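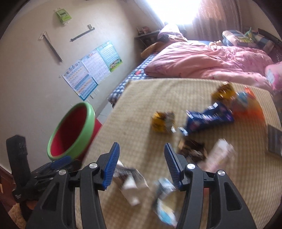
14th September

My thumbs hurt. I've been squeezing two hand-held grippers since breakfast, one in each hand, and I can feel it all the way up into my elbows, but I think I finally got the hang of the table task today! Psarras (the outfit I do this for, evenings and free days) wants wrappers picked up off a table and put in a bin, over and over, every time a bit different, so that their robot can learn it from the way my hands go. So it's me, the checked cloth, the red bin with the green rim over by the wall, and a whole tableful of crumpled wrappers. The dark blue one with the purple and pink spots is my nemesis. It's long and floppy and silvery in places and it slides away from the blue pads just when I think I've got it. I said a bad word to it on one of the takes and then had to remember whether the thing records sound. (It doesn't. I checked the Trultisia help page twice.)

The batch is 300 takes and I started this morning at a pretty miserable pace. My problem is that I move like a person. I reach, I change my mind, I give a little wiggle, I go for something else. You're supposed to decide first and then go, one smooth trip to the wrapper, close, lift, one smooth trip to the bin, open. If I dither, the robot learns to dither. The reviewer sent back 16 of mine from the last batch with the note "hesitation before grasp," which stung a little but okay, fair. I watched a few of them back and I looked like somebody choosing a donut.

What helped today was saying the moves out loud. Reach, close, up, over, drop. I did it in a sort of sing-song and by lunch I was doing it to the tune of a cereal ad from when I was a kid. I also slowed way down. I had it in my head that faster was better, I guess from the counter on the app going up, but when I swing my arms around everything turns to a smear and the software loses track of where my hands are. Then the take is no good and I've done all that for nothing.

The left hand is still the dumb one. I'm fine if it only has to hold steady near the bin, but when I ask it to do a pick by itself it comes in too low and shoves the wrapper along the cloth. I did a dozen left-only ones after lunch for practice, didn't even record them. The last few were decent. There's a trick with flat things where you come down with one finger a hair ahead of the other and let the wrapper bunch up against it, and I can do that on the right without thinking now. On the left I have to think about every piece of it.

Took a long break at three and lay on the bed with a bag of frozen peas on my wrist, looking at the ceiling. Wrote to the woman at the Turkstead office about the gripper springs, whether there's a softer one, and she wrote back really fast and said yes, they have a lighter set and she'll mail it. Nice! She also told me the whole group is up to 2,779 accepted takes on table cleanup, which made my little pile feel pretty small, and also kind of good, to be in there with everybody else's.

Funny thing, I tried to show my sister over the phone what I do and I couldn't explain it without picking up the grippers. I'd get as far as "so you sort of come in from the side" and my hands would start going. I suppose that's the whole idea. Nobody could write down how you pick up a candy wrapper. I certainly couldn't. But I can do it a few hundred times and let them pull it out of that.

She asked if I'd ever get to see the robot. Maybe! They're supposed to have a demo day in Prunthorpe and the people who record get invited. I'd love to see it go after a blue spotted wrapper and miss.

Got back to it after dinner and did another 12 good ones in a row, no restarts, then quit while I was ahead. Charged both grippers. Uploads were crawling so I left the laptop on.

Tomorrow: wipe the pads, they're picking up lint. Ask about the long cord. Buy more candy, the wrappers I've got are getting too soft to stand up by themselves, and I'm not sorry about having to eat the new ones first.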